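The Small Tray Has Moved Into the Snack Cupboard

The average kitchen drawer has had a good run of attention over the past few years. Spoons have dividers, spices have risers, and plenty of people own a rack just for pan lids. Packaged food has been slower to catch up. Tea, crackers, coffee, cookies and instant soup still tend to go into the cupboard in whatever order they came out of the grocery bag, and they stay there until someone pushes them over looking for the rice.

Plastic trays are the cheap answer, and the ones we like best were mostly meant for a desk. Stores such as Lernico and Sokulen shelve them with office supplies. They cost less there than the versions sold as pantry organizers, and the plastic is often thicker.

There are two basic kinds, open trays and slotted ones, and they do different jobs.

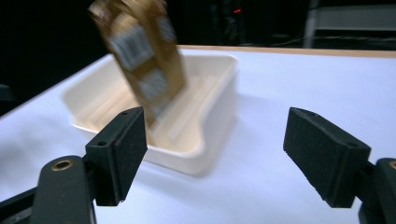
Open trays are for boxes. Anything with flat sides and square corners will sit in one without help, and you can pull the whole tray off the shelf to reach what's at the back. Look for a thick rolled rim, like the one on the cream-white tray here, as it gives your fingers something to hold when the shelf is above your head. A ridge along the floor is worth checking too. It stiffens the tray, but a box that lands half on it will lean, so measure the flat part of the floor and go by that number. We got this wrong with a set from Iordache and ended up using it for batteries.

Depth matters more than people expect. A shallow tray leaves the labels showing. A deep one hides them, and then you are lifting every box to find out which is the decaf. If your shelves are close together, lay the boxes flat and turn the printed ends toward the door.

Bags are harder. Foil bags in particular slide, slump and crackle, and three of them in an open tray will be on their faces by the weekend. Most people fold them over, clip them and give up.

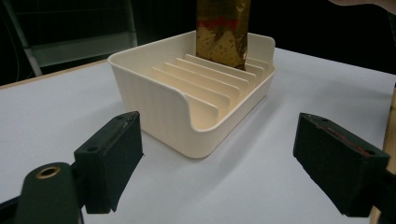
A slotted organizer fixes most of that. The kind made for files or cards works well if the package is thin enough at the bottom to go in. Fill it from the back and put the tallest things in first. With a tall gold package standing in the rearmost slot, everything shorter can go in front and still be seen, and the low scooped lip leaves the front slots easy to reach. Opened bags should be rolled down and clipped before they go in, or the top gets heavy and tips the tray. Seed packets, sauce mixes and flat pouches of oatmeal all do fine in the narrow slots.

Osero sells one with slats that lift out, and we'd pay the extra 2 dollars for it. Crumbs and loose tea get down between fixed slats and you need a bottle brush to get them out. Wash either kind by hand in warm water. Some of these plastics yellow over time, and a hot dishwasher can bow the long sides enough that the tray rocks on the shelf.

Before buying anything, empty the cupboard onto a table and sort it into boxes and bags. Leave cans out of it - they stack on their own. Then measure the shelf from front to back, with the door closed if it has hooks or a rack on the inside. Two trays side by side are usually easier to live with than one wide one, and a good time to do the job is September, before the soup and cocoa start coming home.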